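Nutamley drawer runner

The Nutamley runner is a side-mounted drawer slide sold to furniture makers by Zorkora, a hardware wholesaler based in Clellville. It comes in left and right pairs and is used mostly in bedside units and low office cabinets. Zorkora calls it "full extension," a claim that buyers have disputed – measured samples stopped short of the full drawer depth.

The catalog gives a life of over 3876 cycles. It does not say what load was used, and no outside test report has been published.
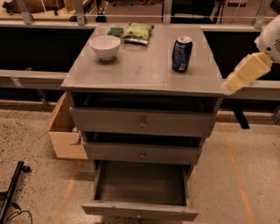 The minimum order is 500 pairs, packed 2 to a bag with screws. A soft-close version, the Addo, was added later under part number 562. Zorkora describes its damper as new, though the drawings match those of the older part in all but the end cap. Claims that the runner is "rustproof" rest on a zinc coating of unstated thickness and should be treated with caution [citation needed].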